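Chapter 5
Storage and Layout in the Shared Workroom

A workroom is planned from the floor up. The floor sets the loads and the routes, the furniture sets the working positions, and the shelving takes whatever volume remains. This chapter treats the three in that order and assumes the reader has completed the measured survey in Chapter 2. 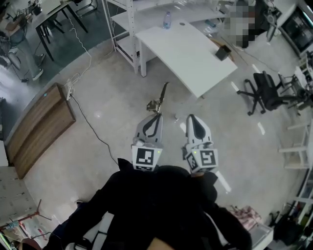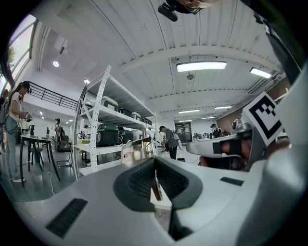

Shelving is the most forgiving element of a workroom and for that reason is usually specified last. The common type is the boltless or clip-in rack, in which each shelf hangs from an upright with holes at a fixed pitch. The white metal unit with perforated uprights is typical of the class. Its shelves can be moved up or down without altering the frame, so the same rack may hold a water bottle on one level and hard cases on another. The planner should fix the heights of the shelves only after the largest item has been measured with its lid open. A case that fits closed but must be carried to a desk to be opened has two storage positions, and both must be allowed for on the plan.

5.1 Terms

Bay: the space between two adjacent pairs of uprights.
Pitch: the vertical distance between the centers of neighboring holes.
Clear height: the distance from the top face of one shelf to the underside of the next.
Aisle: a route kept free of stored goods along its full length.
Standing load: goods kept in one place on the floor for longer than a working shift.

In older drawings the word "gap" is used for both pitch and clear height. The two are kept separate in this book.

5.2 Desks and chairs

A desk occupies more floor than its top. The area swept by a wheeled chair, measured from the desk edge to the furthest position of the backrest, is added to the footprint and drawn as a dashed line. In the Vokance office used as the worked case, a clearance of 39 inches was allowed behind each desk. Pin-yu Yang's survey found that chairs there were seldom pushed in, and that the dashed line was the true boundary of the workstation.

A desk set at an angle to the wall leaves a wedge of floor behind it. This wedge should be entered in the schedule as lost area unless it is at least as wide as the aisle.

Cable openings are marked on the desk plan with a small circle. A desk that is turned end for end carries its opening with it, and the power drawing must be corrected at the same time.

5.3 Goods on the floor

Bags, open boxes and loose panels are the usual standing loads. They are rarely shown on a plan, and they are the first cause of narrowed aisles. Ettore Sala's method, adopted here, assigns every such item to one of 2 groups: goods with a shelf position that are out of place, and goods with no shelf position at all. Only the second group calls for a change of layout – the first is a matter of routine.

Panels and sheet goods belong to the second group in most rooms. A panel leaned at an angle takes up floor in proportion to its slope and may slide. It should be stored upright in a slotted rack, or flat beneath the lowest shelf where the clear height permits.

5.4 Lighting and the top shelf

Where ceiling fixtures run in a row, racks are best placed parallel to the row. A rack set across it shades its own lower shelves on one side. The top shelf is reserved for small, light boxes, labeled on the face toward the aisle. The Harier case in Section 5.6, with its stock list of 1,000 items, shows how labels of this kind are numbered by bay and level.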